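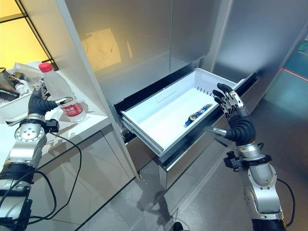

A reader of the first release wrote to us that the support acts were missing from half of the evenings, and asked if they could be added. They are added now, in a separate column.

Gruvham Concert Listings

Version of Apr 9, 2018

This data set has 433 concerts played at the Zaveck hall and at 19 smaller rooms in the town. We typed them from printed programmes and, where no programme was kept, from posters. One row is one evening. A festival night with several stages has one row for each stage.

Columns

date, room, headline, support, genre, source

The genre is copied from the programme, also when it looks strange to us. For the Phuthong series it is mostly empty, as the printed sheets gave only the titles of the pieces. Some 20 rows have a date which we could not check, and these are marked with a question mark in the source column.
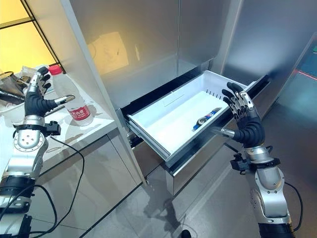 Known problems

Grosis is written in the posters sometimes as a band and sometimes as a club night. We left both. Cancelled concerts are still in the file if the poster was printed.

Licence

Free to use for any purpose. Please mention the version.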